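September 7, 2018

Spent most of today on the rules for the folding cell. The old sheet from Plosum runs to two pages and half of it is about a machine we no longer have, so I started from a blank page and kept only what I could say out loud to a new starter without having to explain it twice.

First rule, and the one I want at the top: one arm holds, the other arm moves. We never wrote that down before, and every operator had their own idea of it. Some let both grippers pull at once to get a sleeve straight. It works until a seam goes. From now on, if both have hold of the same piece, one of them stays still. I have put it in the sheet in those words.

Second rule: the grippers come in slowly for the last stretch. I have set the limit low and I expect complaints about it. Iredier, where I learnt this work, had a higher one and we were forever picking threads out of the pads.

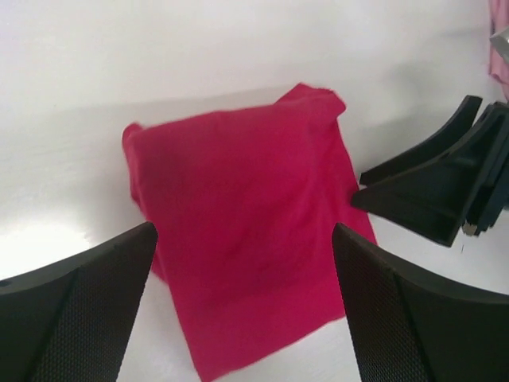
Third rule is about where a grip should be taken. Not on a corner if there is any choice, because corners slip and then fray. A good handful of cloth a little way in is better. Thin knit needs more of it than thick. I wanted to give a figure but the garments vary too much, so the sheet says "enough that it does not slide when lifted", and the operator has to judge. I am not happy with that wording and will try again tomorrow.

Then the log. The August log has 3134 attempts in it and only 2608 of them carry a note of how they ended. The rest are blank. A blank could mean anything — a good fold, a dropped shirt, somebody going to lunch. So the fourth rule is that no attempt gets closed without one of the agreed words: folded, part folded, dropped, stopped. If you stopped it yourself you put why. A short reason will do.

I also had a go at the cables. The sheet now says to look over the whole run of each one before starting, from gripper to base, with the arms parked, and then to take both arms slowly through their full reach and watch that nothing catches or pulls tight. Same again after lunch. Anything that has shifted gets put right with the power off. I know that last part is obvious, but Lehner left it out of their guide and so did we.

Garments that are waiting go to the back, clear of the piece being worked on. If the arms nudge one by accident, stop and move it by hand, with the stop button pressed in first. No reaching past a live arm, even a slow one. I have underlined that.

Sent the draft over to the people at Iltton before tea, as they run the same kind of cell and have been at it longer.
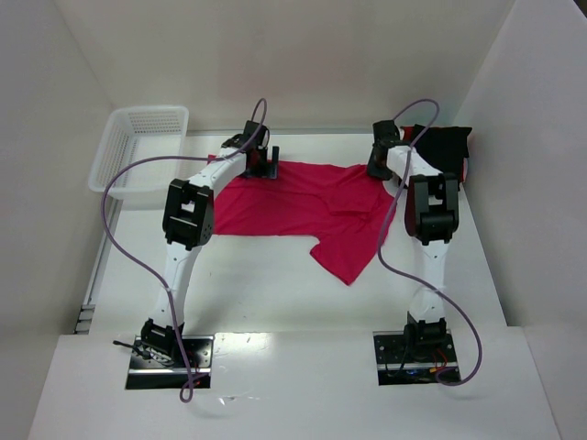

Iltton wrote back within the hour that the rules were sound but there were too many of them, and that an operator will remember 6 at most. They would drop the one about garment thickness and put the stop button first, above the holding rule. They also asked who is allowed to change the speed limit, and said that if the sheet does not name a role, everybody will.

Fair point on the stop button. I have moved it up. I do not agree about the thickness, but it can go in the notes on the back. For the speed limit I have written "shift lead only", and the change has to go in the log with the time and the old setting beside it.

Still to do: the wording on grip, and a line about what to do when a shirt comes in inside out. Need to print it larger as well. The old one could not be read from the stool.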